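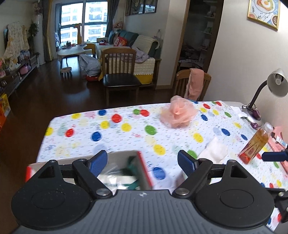

Mixed-material packaging was the hardest category for households in Leltville to sort, and it accounts for most of the disagreement between what residents put in the paper bin and what the Gedar plant accepted. The rule printed on the city's bin label is short: paper and cardboard only, clean and flat. It says nothing on boxes with a plastic window. When we asked residents to tell us what they would do with such a box, many wanted to know first how large the window was. A box like the white one with a red border in Figure 3, which has a clear plastic section through which something green can be seen, falls in the group we coded as "windowed, part face." Boxes in this group were placed in the paper bin more often than boxes with a full clear front, and less often than boxes with no window at all.

### 4.2 Coding of windowed boxes

We used four codes. "No window" covers any box with an unbroken surface, printed or plain. "Windowed, part face" covers a box where the clear section takes up less than one full side. "Windowed, full face" covers a box with one whole side clear. "Sleeve" covers a tray with a separate wrap. Items that fit none of these were coded "other" and left out of the analysis in this section, though they are included in the totals in Section 3.

Two coders worked through the full set of 3,638 items separately. They agreed on the code for most of them. Where they differed, the item was taken out of its bag again and both coders looked at it together. Most of these cases involved sleeves that had come apart in the bag, leaving a tray and a wrap that could have been two items. We settled on counting a tray and a wrap as one item when the print matched. This decision was made after coding had begun, and the first bags were recoded to match.

We did not code window material. An early version of the code sheet had a column for it, but the coders could not tell the common clear films apart by hand and the column was dropped.

### 4.3 Results by district

The old center and the Zúñiga district differed more than we expected. Households in Zúñiga put windowed boxes in the general trash more often, even when the window was small. Households in the old center tended to put the same kind of box in with paper and leave the window on. Removing the window before disposal was rare in both districts. Only 41 items in the whole set had a window that had been cut or torn out, and 35 of those came from Zúñiga.

Part of the difference may come from how the two districts are collected. Zúñiga has shared bins in locked sheds, and the collection firm, Rendorer, can leave a warning tag on a shed if the paper bin has too much plastic in it. Several residents mentioned the tags in the interviews. One said that after the second tag she stopped putting in anything she was unsure of. In the old center each building has its own small bin, tags are not used, and residents we spoke with had never had a bin refused.

Building age, household size, and distance to the bin were also tested. Distance had a weak effect in the old center and none in Zúñiga. Household size had no effect in either district. We could not separate building age from district, as nearly all of the Zúñiga buildings went up in the same few years.

### 4.4 What the plant accepted

The Gedar plant removes windowed boxes by hand from the first belt. Staff there told us that a part-face window is usually let through during the day and pulled at night, when the belt runs more slowly and there is time to do it. We were given access to the first belt for one night shift in November and one day shift the same month. More than 700 boxes were logged across the two shifts, and the pattern we saw matched what staff had said. Two shifts are too few to support a rate, and we do not report one.

The plant's written guidance treats all windowed boxes as paper if the window is "minor." The word is not defined in the guidance, and the shift leads gave us different readings of it. One used the width of a hand. Another went by weight. This matters for the comparison in Section 5, where a household's choice is marked correct or incorrect against plant practice. We ran that comparison twice, once with part-face boxes treated as accepted and once with them treated as refused, and both sets of results are given in the tables.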